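Sat 15 September, open day at the Trakard building in Buvamitz

I work in the kitchen of a school canteen, and I went to this open day with one question. Can a machine already do the small chores which take our mornings? I don't mean the big machines, we have a peeler and it is older than me. I mean to open a bag, take out what is inside, put it in a tray, close the bag and put it away. In my country we say that such work is done by "the hands that are left over", and in our kitchen there are no hands left over since last November.

The bus from the station was free but it stopped at the wrong gate, so I walked 5 minutes along a fence together with some families. At the reception they gave me a paper badge and a plan of the building. The plan was printed very small. I advise to photograph it and make it bigger on your phone.

## The ground floor

The first hall was for companies. Kinik had the largest stand, with shelves and a machine that brings boxes to you. It is impressive, but every box is the same size and every box stands where the computer has put it. I asked if it can take one item out from the box. The answer was that this is "the next step". I heard the words "next step" many times that day.

After that I found the Farías workshop, at the end of the corridor behind the stairs. It was less crowded and I stayed there until lunch.

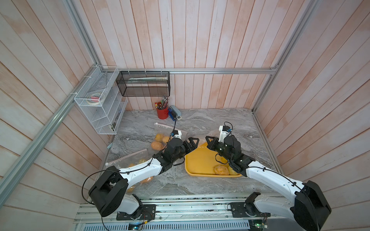

Potatoes are a good test, I think, and I say this as a person who has handled very many of them. Each one has another shape and they roll when you touch them. A potato does not break like an egg, so a mistake is cheap. I liked that the workplace looked like an ordinary corner and not like a laboratory: the arms had a yellow tray and a plastic zip bag with potatoes in front of them, and behind were a stapler and a red cup full of pencils. My own counter has more things than this, and they are less tidy.

The guide explained that the exercise has different versions. In one version the potatoes go from the bag to the tray, and in another they go from the tray to the bag. Sometimes the bag must be closed at the end. People who visited before lunch could ask which version is running, but I only watched, because I wanted first to guess it by myself. I guessed wrong.

I had thought that the difficult part would be to hold a potato. According to the guide, it is the bag. A bag has no fixed shape. When you pull one side, the other side comes too, and when you let it go it falls together. In our kitchen we hold the bag open with the little finger and we do not think about it. A gripper with 2 fingers has no little finger, so the second arm has to help.

There is also a small camera near the gripper, and from there you see the work very differently. The zipper looks enormous, like the door of a tent, and the slider is a bright white spot. From my place behind the rope I could hardly find this slider at all.
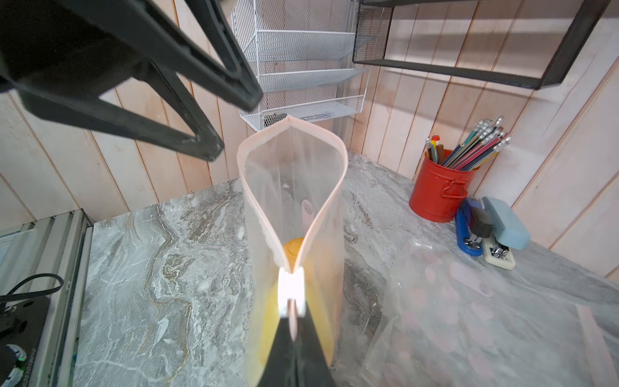
## What I asked, and what they answered

I had written my questions at home. I give here the answers as I understood them, and if there is a mistake, it is mine.

- **Is it fast enough for a kitchen?** No. A person does the same work much faster. They said this without being ashamed, and I appreciated it.
- **How often does it succeed?** It depends on the version. For the complete exercise, with closing of the bag, they told me about 60 percent on a good day.
- **Can it wash the potatoes?** Water was not planned for this model.
- **Who teaches it?** People do, by showing the movement again and again.
- **Can I buy one?** Not now. They also did not want to tell me a price.

A lady beside me asked if it could fold towels. They said that another room works with cloth, but this room was closed for visitors, which was a pity.

## The part with the open bag

I went back after lunch (soup and bread, paid in cash only) and the crowd was smaller. This time I looked mostly at how the bag is held.

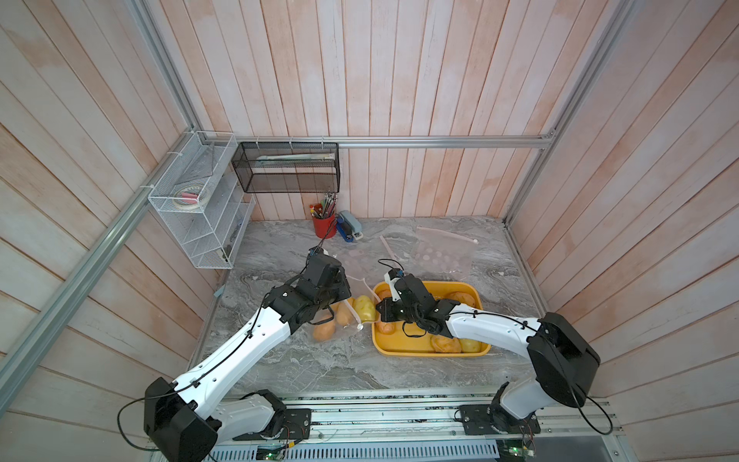
*Farías workshop: one gripper at the bag, the other over the tray.*

A potato which lies half in and half out of the bag is a situation I know very well. I would push it with my thumb. A machine has to decide where to take the plastic and how strongly, and also what to do with the potatoes which are deeper inside. I stood there and noticed that I was pushing with my own thumb in the air.

So, my answer for my colleagues: not yet for us. For a shop floor, where the same bag comes all day and slow work is acceptable, I can imagine it sooner. For a canteen at half past ten, when the deliveries are late and the floor is wet, I cannot imagine it now. I would like to see the same exercise with onions, because the skins come off and stay in the bag.

Practical notes if you go next year: entrance is free, the coats must be left downstairs, and the elevator is only for wheelchairs and strollers. The tour in simple language starts 2 times in the day, and it is better to write your name on the list when you arrive. The last bus back leaves from the right gate.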